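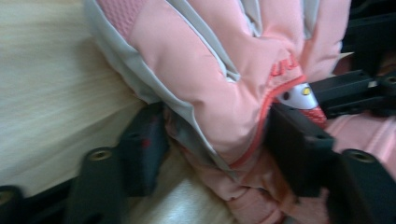 Padded glove (children's)

Home | Articles | Clothing | Winter wear | Random page

A padded children's glove is a winter glove with a smooth outer shell, a layer of insulation and usually a soft lining. I've been editing the clothing pages here for a while, and this is the one I get the most mail about, mostly in January!

Construction

The shell is very often nylon, sewn in panels so it can puff up over the back of the hand. Piping along a seam is mostly for looks (though I find it handy for telling front from back in a dark hallway). Many pairs have a toggle or pull at the cuff, and small kids will chew it. The old Tirley pattern used 16 pieces per hand, which is a lot of sewing for something that gets left on a bus.

Sorting and storage

Gloves are best put away in pairs, all facing the same way, in an open bin you can see into. I pull each one straight by the cuff and fingers first - linings love to ride up inside - and then lay it beside its partner before anything goes in the bin. Thin gray knit ones and thick puffy ones can share a bin if you put the thick ones in last.
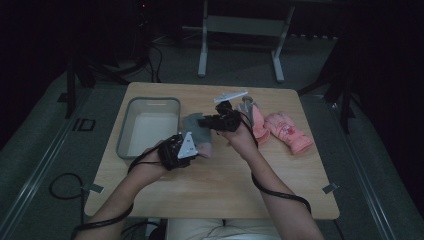
Covadonga Esteban wrote in to say that she never stores pairs together at all: she keeps lefts in one bin and rights in another, and her kids dress themselves faster that way. I tried it for a week and went back to pairs, but I've left her method in the article for anyone with more patience.

Drying

Turn the lining out as far as it will go and keep gloves off the radiator. A Didus rack works fine, and so does a chair back.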